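How I Get Old Sticker Goo and Yellow Grime Off Plastic Kitchen Stuff

January 29, 2025

I buy most of my kitchen plastic secondhand (trays, tubs, the odd colander) and almost all of it comes home with a price sticker welded on and a film of somebody's old cooking grease. I've ruined a few pieces learning how to clean them, so I'm writing down what I do now. It's slow but it's easy, and you probably own everything already!

What you need

Baking soda
Plain dish soap
Cooking oil, the cheapest you have
White vinegar
A soft cloth and an old toothbrush
A plastic scraper or an expired library card

Please skip the green scouring pads. I used one on a lovely cream bowl I found at the Ceston flea market and it went dull in a patch the size of my palm, and no amount of polishing brought it back. Melamine sponges are gentler but they're still an abrasive, so I keep them for the undersides of things.

Step one: soak

Fill the sink with warm water, not boiling, and a good squirt of dish soap. Thin plastic can warp if the water's too hot, and I have a lid that rocks like a boat to prove it. Leave everything in for 2 hours if you can stand it. Go do something else. Paper stickers will mostly slide off after that, and the greasy film starts to let go.

Step two: the goo

Dry the piece completely. Oil won't grab onto the glue if there's water in the way, and I wasted a whole evening finding that out. Dab cooking oil over the sticky patch, wait 20 minutes or so, then push the glue up with the card held nearly flat. Wipe, add more oil, go again. Three rounds is normal for me. The labels from the thrift store in Brulbridge take more like five, I don't know what they use over there.
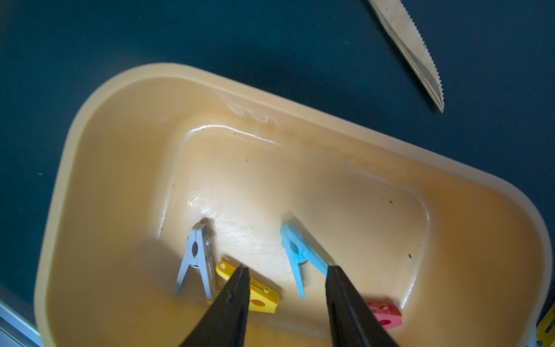 Step three: the paste

Once the glue is off, wash the oil away with soap, then mix 3 spoonfuls of baking soda with 1 of water. You want it like toothpaste. Spread it on with the cloth and rub in little circles, lightly, and use the toothbrush for corners, handles and any lettering. If you're doing a big batch, a 500 gram box of baking soda goes a long way (I did a whole picnic set with one in November and had plenty left for the fridge).

Rinse, then wipe with vinegar and water mixed half and half. That takes off the white dust baking soda likes to leave behind. Rinse once more and let it air dry on a towel.

What won't come out

Tomato stains are stubborn. A day on a sunny windowsill helps some of mine, flipped over at lunchtime. Deep yellowing from age is in the plastic itself and I've stopped fighting it. Same with knife cuts. If a piece has a lot of those I don't use it for food anymore, it gets to hold seed packets or clothespins.

And if it still smells after all that, crumple up some newspaper, stuff it inside, put the lid on and leave it overnight. Wash it again before you use it.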